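Sorting out a watch drawer
Posted in February by the Cinadcombe Mending Shelf

I put this off for ages, then did the whole lot one Tuesday with the radio on. It took 40 minutes, and that includes a tea break!

1. Tip everything out

Clear a table first. Spread out the watches and the loose bands so you can see what you've got (I found two straps I'd already replaced, grr).

2. Get them into a tray

I like a shallow rim because you can reach in without everything tangling. Watches and bands can go in together for now, and stray straps can wait on the table.

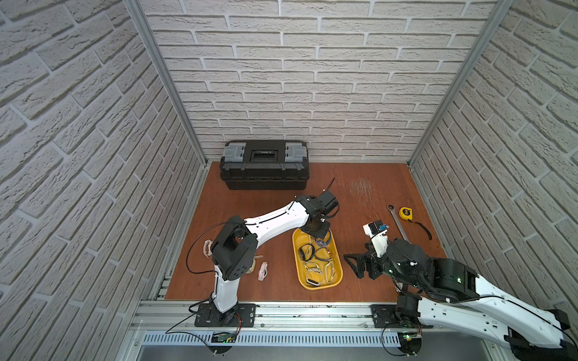 3. Pair them up

Lay each strap next to its watch and check the width before you force anything. Fiddly ones go last. Anything without a partner gets an envelope, with the width written on the front.

Contact us | © Cinadcombe Mending Shelf | Back to top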